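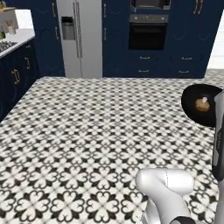 A policy that cannot say where the plate is has no business moving it, one reviewer wrote in the margin of the first Griscombe design note, and the remark has shaped the software ever since. Griscombe is the control and planning stack developed at the Dornholm laboratory for robots that work in household kitchens. Most of its working life is spent in simulation, where a kitchen can be reset in a moment and a dropped dish costs nothing.

The laboratory set out to settle a narrow question. Given a single arm, a gripper and an ordinary request to put a dish somewhere, how much of the failure belongs to perception, how much to planning, and how much to the controller that closes the loop between them? Earlier programs reported one number, the share of tasks completed. Griscombe was built so that each part of the software could be held to account separately.

The stack has two layers. The upper layer, called Mosquera, takes in camera images and keeps a running estimate of the objects and surfaces that matter to the task. It also proposes a grasp, a route and a place to set the object down. The lower layer, Golia, turns those proposals into joint motion and is permitted to refuse them. A refusal is recorded with its cause: a joint limit, a predicted contact, or an estimate that has grown too uncertain to act upon.

Patterned floors proved to be a useful test for Mosquera. Its depth module was trained largely on plain surfaces, and a small repeating motif that shrinks with distance gave it many false matches. The remedy was modest. The module now compares each match with the floor plane it has already fitted and discards those that disagree. Stainless steel and dark oven glass were harder, and they remain on the list of open problems. The laboratory's present practice is to mark such surfaces as solid and unreliable, so that the planner keeps clear of them without trusting any distance measured on them.

Food on a plate raises a different matter. A planner that treats the plate as the only object will tilt it freely if doing so shortens the route. Golia therefore carries a tilt budget for any held object that supports another. When the budget is spent, the controller slows the wrist and asks Mosquera for a new route. In the June trials, which comprised 2,000 simulated episodes, the tilt budget was the most common reason for a second plan.

The reach into a recessed shelf was chosen as the hardest task in that series. There is a surface above, a surface below and a lip at the front, and the wrist itself hides much of what the camera needs to see.

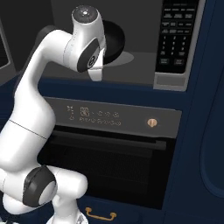

Why the arm should be allowed to continue at all once its own wrist blocks the view was the objection raised by a reader of the laboratory's spring bulletin. The question is a fair one, and the answer lies in how Mosquera treats memory. An object that passes out of sight is not deleted. Its last estimate is kept, and the uncertainty attached to it is widened at every step. Golia reads that uncertainty directly. Near a shelf edge the permitted limit is small, and the arm will stop and withdraw when it is exceeded.

The limit was first set by hand, and set badly. At the original value the controller withdrew from 800 of the episodes, many of them sound. Engineers then replaced the fixed value with one that depends on clearance, so that an arm above an open counter may act on an older estimate than an arm inside a niche. Withdrawals fell, and the remaining ones could be traced to a cause in the log.

Tooling has taken as much effort as the algorithms. Every episode can be replayed from any step with one layer replaced by a reference version that has full knowledge of the simulated room. If the task succeeds with perfect perception, the fault is assigned to Mosquera. If it still fails, attention turns to the route or the controller. A set of 77 recorded failures is now run against each proposed change to the code, and a change that repairs one while reviving another is sent back to its author.

The laboratory is careful about what such results can show. Contact in simulation is an approximation, and rendered light on a glossy rim does not behave as light does in an occupied house. Dornholm intends to publish the replay tool ahead of the stack itself, together with the failure set and the logs that accompany it. Work on reflective surfaces continues under the same method.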